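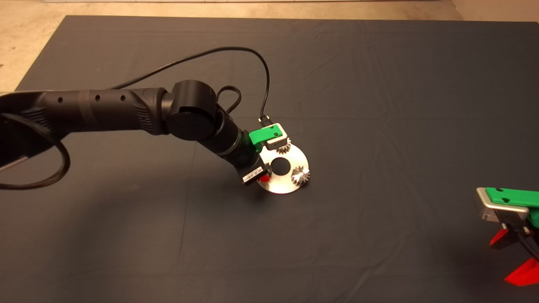 The Dark Cloth Table – A Small Gallery

Posted Oct 12, 2023

Welcome, and thank you for stopping by! I have been promising Mafalda Frade a page like this one since August, when she asked me why I make such a fuss over a piece of cloth, and I'm afraid my answer went on a good deal longer than her coffee did. So I've put it down in writing, with a picture to start us off.

The cloth is a big charcoal gray one, and I spread it out flat whenever I want to look properly at metal things. I own 3 of these cloths by now, and the gray is the one I reach for. Black swallows up the edges, and white throws so much light back that you end up squinting. I never iron it, so there are always a few soft creases across the middle, and I've grown fond of them – they make the table feel used and friendly.

At the top of the page: a round silver disc with a hole near its center, tilted so the light catches it and the cloth shows through the opening. I do love a polished surface against a plain dark one! You get those little white highlights, and your eye goes straight to them, even with that very bright green close by.

Unathi Sibiya, who got me started on all this, keeps her round pieces in shallow boxes lined with felt, roughly 165 of them the last time we talked, sorted by size and then by whatever mood she was in that day. Mine live in a drawer labeled Naidoo, after the shop the drawer came from, and the sorting is still very much a work in progress (I have managed 14 so far, and had to redo a few of those).

If you'd like to try a cloth of your own, shake it out before you lay it down, smooth it from the middle toward the edges, and let it hang a little over the side if you have the room. Mafalda, your gray one is folded and waiting for you, so come by whenever you like.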